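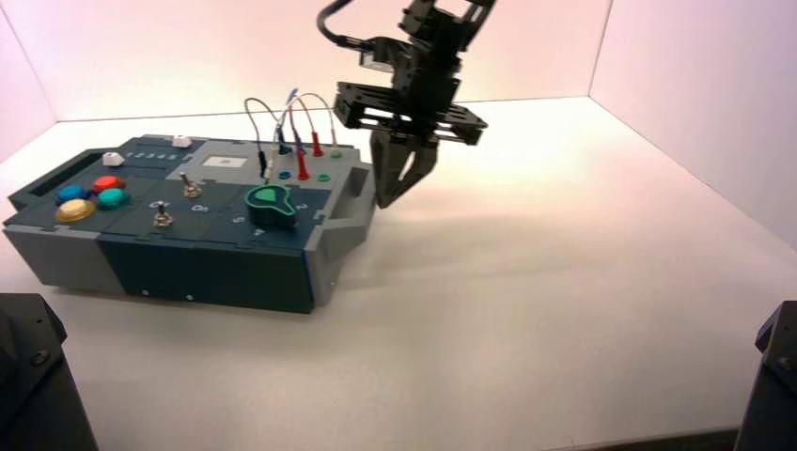 4. Leadership Transitions and Product Continuity in Small Robotics Firms

4.1 Setting and sources

The second case concerns Mastum, a maker of lightweight arms with its main office in Ivcombe. The firm changed its chief executive in June, when Elsa Kvam succeeded Kalevi Hämäläinen, who had led it for 13 years. At the time of the change Mastum employed 72 people and had sold 3000 arms, most of them through its distributor Pongsiri. Kvam had previously managed the service division and was well known to the staff. The board announced the appointment on a Friday and gave no reason for the timing beyond Hämäläinen's wish to retire.

We drew on board papers, staff notices and interviews with three senior managers. Interviews followed the guide described in Section 3 and were held in the months after the handover. Two of the managers had worked under both executives. The third, Toivo Hyvönen, joined as head of sales shortly before the announcement, and his account is used only for events he attended himself.

4.2 Findings

The formal handover was short. Hämäläinen left the building after a month but stayed on as an adviser to the board, and several decisions on pricing were still sent to him for comment. Managers described this period in different ways. One regarded the arrangement as a help to customers who had dealt with the same person for years. Another held that it slowed the new executive's first choices - in particular the choice to end the older controller line - and that the delay was felt most in the sales office.
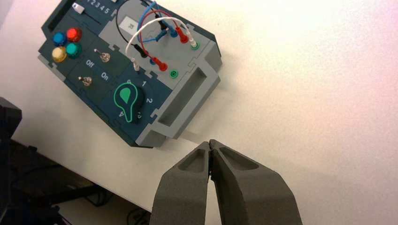 Figure 4. Gripper and task board.

Product plans changed less than the staff had expected. The road map that Kvam presented to the board kept the same order of releases and altered only the budget for outside training. Sachiko Nakajima, who led the product group, said that her team had prepared for a much wider review and had put off hiring on that account. Her group's work on handling small controls also kept its place in the plan. Controls of the kind shown in Figure 4, where round push buttons in four colors share a board with toggle switches and a small slider, call for different motions from the same pair of fingers, and Nakajima argued that such work could not be paused and resumed without loss. The board accepted her argument without a vote.

Relations with Pongsiri were less settled. The distributor had negotiated its terms with Hämäläinen in person, and parts of the agreement had never been written down. Kvam asked for a full written contract, which was signed after three rounds of talks. Hyvönen regarded the result as fair to both sides, although the distributor gave up its sole rights in one region.

These findings differ from those of the Brudumska case, where the incoming executive came from outside the industry and replaced most of the senior staff. We return to the contrast in Section 5.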